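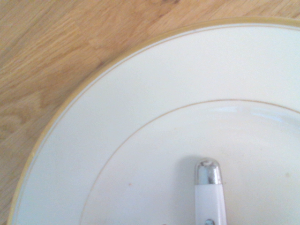 Gold-rim dinner plate on my table, left side

tudose_fan
Posting this because I'm being told two different things. The plate is from a Tudose set I bought used in February, 13 dinner plates, white with a gold band at the edge and two thinner gold lines inside it. The seller swore the set had been through the dishwasher for years and the gold never budged. I don't believe a word of it. My aunt's gold rims were gone in a couple of winters. Has anyone run theirs through the machine and still had gold left after?

crumbtray
Mine go in every night. Bottom rack, short cycle, no heated dry. Gold is fine. People baby this stuff way too much.

halfpastsoup
How long is "every night" though? I hear this a lot from people who have owned the plates for one summer. Check back after 300 washes.

crumbtray
Longer than that. I don't keep a log, sorry.

mopandglow
The color in your photo is pretty soft, more tan than bright gold. That could be how it was made or it could be wear, and I wouldn't want to call it off a picture. Flip one over. If the back says hand wash, that's your answer.

tudose_fan
Back has the name and nothing else. No care mark at all. And the color is the same on all of them, so if it's wear, it's very even wear.

halfpastsoup
Or they all went through the same dishwasher the same number of times. Even wear doesn't prove anything.

Skeverer_Kitchen
We sell a rim-safe powder that's made for this kind of plate, 27 loads to a box

halfpastsoup
Of course you do. What makes it rim-safe?

Skeverer_Kitchen
It's a gentler formula.

halfpastsoup
Gentler than what?

mopandglow
Anyway. Different topic, but I'm more curious about the table. What's with the darker blotch in the wood on the left? If that's from a hot dish I'd worry about that before the plate.

tudose_fan
That's the grain as far as I can tell. There's a swirl lower down like the edge of a knot. It's a Flakska table and it had the patch when I got it. I did rub it with oil once and nothing changed.

crumbtray
Flakska tables all look like that. Mine has a spot people keep trying to wipe up.

lidless
I'd question the oil. If it's veneer with a sealed top, the oil just sits there and goes sticky. Vikar makes a plain wax and I don't think that does much either, but at least it wipes off.

mopandglow
Disagree on the wax, mine did help with water rings. Fresh ones only.

lidless
Fresh ones go away by themselves half the time.

tudose_fan
OK, back to the plates. I'm going to wash 2 of them in the machine with my normal tablets and do the rest by hand — same rack spot every time, no heated dry. Then compare.

halfpastsoup
Only thing I'd trust. Take a close picture of each rim first, same lamp, same time of day. That shiny patch in the middle of this one would drive me nuts if I was trying to compare anything.

crumbtray
They'll look the same. See you in the fall.

halfpastsoup
We'll see.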